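Ralis sets equipment budget for second robot bay

PLUVVILLE, 27 July 2021 - Ralis, the home-goods handling company, has approved a plan to buy arms, grippers and work furniture for a second robot bay at its Pluvville office. Orders are to be placed in two rounds, with the first going out as soon as supplier quotes are final.

Operations lead Iestyn Price said the company had been pricing the expansion since April. Arms will come from Mabaso on a lease of 60 weeks, with an option to buy at the end. Grippers and spare fingers will be bought outright.

"The arms are the easy line to fill in," Price said. "Cabling, mounts, spare parts and floor space took most of the meetings."
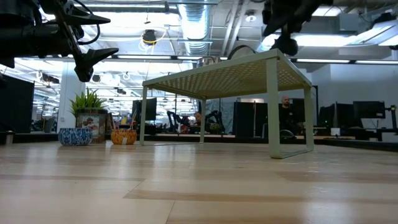 Spending on furniture and test items is handled separately from the lease. Teófilo Chávez, who runs purchasing, has set a limit of $1,000 for each new work table and $200 a month for household goods used in handling trials. Perforated metal tops like the one on the pale green table are on his list, along with more patterned bowls and potted plants. Chávez said the tables must fit under arms hung from above, and that two of the quotes received so far were for tops too deep for the planned layout.

Scheduling and maintenance records for both bays will be kept in Skekodow, the software Ralis already uses for its stock. Price said the license would need to be extended and that nearly all of that cost falls in the second round.

Ralis has not given a date for the new bay to open. Chávez is accepting table quotes until the first round of orders is closed.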